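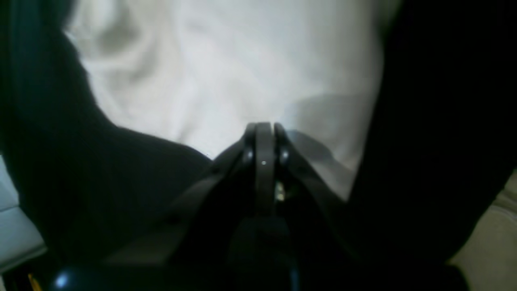
November, opening night at Karkamlow

I am home, my feet hurt, it is past eleven at night and I am far too awake to go to bed, so I'm writing this down while it's fresh. The concert hall is open! After all those years of looking at a fence on my way to the bus, I walked in through the front doors with a ticket in my hand.

I got there at four thirty, which was silly, as doors weren't until six. But the square was already filling up and the brass band from Bitomico was warming up by the fountain, so I stood and listened. They played the same march twice (I think the officials were running late) and it was better the second time. Then came the speeches. The mayor spoke, then the regional minister, then the architect, who had a cold and kept it short. The ribbon was green. I had expected red for some reason.

And then we were in. Oh, the lobby! It goes up and up, all pale stone, with a staircase on each side that curves around to the balcony level. I'd seen the drawings in the newspaper and they looked a bit cold to me, like a bank. In person it's warm. The lamps do most of it, I think, they are low and yellow and they sit right at the edge of the steps. I went up the left staircase and down the right one before I even looked for my seat.

The main hall holds 1,131 people and it was full. There's a smaller room behind it for chamber music, and I want to go back for that one. My seat was in row eight of the balcony, near the aisle, and I could see the whole stage except for a slice of the double basses. The seats are a deep blue and nice and firm. Leg room is fine for me, though the tall man next to me folded himself up like a deck chair.

The program was three pieces. First a short overture that was written for the opening, lots of drums, over before I'd made up my mind about it. Then the Khúc choir, who came by train this morning and sang without any instruments at all. That was the best thing of the whole night. There's one spot where the low voices hold a note and everybody else stops, and you could hear that note go all the way to the back wall and stay there. I had goosebumps right down to my wrists. In the old sports hall it would have gone straight up into the air ducts.

After the break it was the symphony, which I know too well to be fair about. The slow part dragged. The last part did not! People were on their feet before the sound had died away, me included, and I dropped my program over the balcony rail. It landed in somebody's lap and he waved it at me.

Things I want to remember: the ceiling panels, which are set at different angles like open book covers. The smell of new wood. The line for coffee, 60 people long at the break, so I gave up and drank from the water fountain. The little door by the coat check marked Cornum, which is the name of the café that opens next month. I asked the woman at the coat check and she said they'll do lunch too, and soup.

The late bus was packed and half the people on it were humming. I talked to a couple from out past the reservoir who had never been to a concert before tonight and were already planning what to hear next. They said 600 tickets for the December organ recital went this afternoon, before the doors had even opened. I need to call about mine first thing in the morning - balcony again if they have it, but on the other side this time, so I can see the basses.

Shoes off now. I still have that low note in my head.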